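Last updated: Monday, August 30, 2021

Every spring the university sends out its brochure about micro-credentials, and every spring it gets thicker. This year's runs to 22 short courses, most of them built with an outside firm called Fesari, and the pitch is that a working adult can pick up a certificate in nine weeks and walk into a better job. I'd like to believe it. I'd also like to see one number that shows it.

The number we do get is 892, the count of people who enrolled last year. Enrolment tells you the advertising worked. It doesn't tell you how many finished, or whether any employer read past the first line of the résumé. When I asked the continuing studies office for completion figures, I was sent a link back to the brochure.

Then there's the price. A certificate costs $1000, student loans don't cover it, and the credits won't count toward a degree unless a department agrees, one student at a time. Few have.

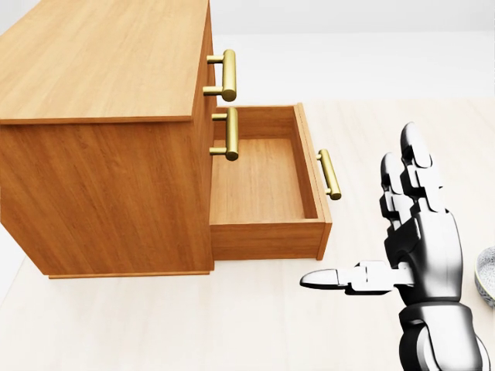 Väisänen wrote to me after my last column to say I was being unfair, that she had taken the data course while working full time and her manager moved her up a pay grade in November. Four years of lectures was never on offer to her, she said, and people with degrees are awfully quick to sneer at anything shorter.

Fair enough, and I'm glad for her. But her employer paid the fee and had the new position waiting. That's workplace training, and it has a decent record. The brochure is aimed at people who have neither, and who will be spending their own savings on a guess.

Before the senate approves another round, it should make the school publish completion rates by course, along with what graduates were earning before and after. Jollau College already prints the first of those in its calendar. If the results are good, the school would surely want us to see them.

Contact us | © 2021 Ollari Review | Back to top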